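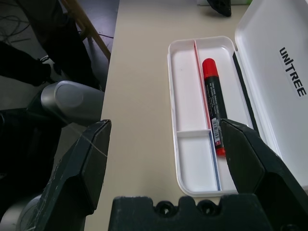 Marker ink and the office supply cabinet: a talk with a purchasing manager

30 September 2026

The purchasing manager at Londdale has run the company's stationery contract for eight years. Last December she stopped ordering disposable markers for the training rooms and moved to refillable ones. We spoke by phone for an hour, mainly on stock records.

The old system was a standing order with Jusard, delivered monthly to each floor. "The quantity was set before I got the job," she said. "It had been copied from one contract to the next. When I asked for consumption data there was none, only invoices."

She started with the invoices. Over the last full contract year the company bought 3,188 markers across all colors. Black was the largest line, followed by blue. Red and green arrived in equal numbers because they were sold in mixed sets, although green was hardly used. A cabinet check on one floor turned up 300 unopened green markers, the oldest of them past the maker's storage date.

"Dry-erase ink is solvent, pigment and a release agent," she said. "The solvent goes first. You can store a marker flat with the cap tight and still lose it if the seal is poor. We were paying for evaporation."

The refillable model she chose comes from Flumeo. The barrel takes a sealed cartridge and the tip can be replaced separately. In her trial, tips wore out faster than expected on the older boards, where the coating had gone rough. She now records tips and cartridges as separate stock items - a change that required a new category in Escobar, the inventory software the company uses.

"Escobar wanted a parent item for everything," she said. "A tip has no parent if it fits two barrels. We ended up entering it twice and reconciling by hand at the end of the month. I have a ticket open on that."

Permanent markers were left out of the change. Shipping uses them on cartons and goes through them quickly enough that storage loss is small. They remain on the Jusard contract, with the reorder point set at 60 and no mixed sets.

Asked about cost, she was cautious. The cartridges are cheaper than whole markers, but the barrels were a one-time purchase and some have already gone missing. She would not give a payback date. "Ask me after two full contract years. One year includes the setup, and people were still using up old stock until spring."

The next item on her list is flip chart paper, which is still on a standing order.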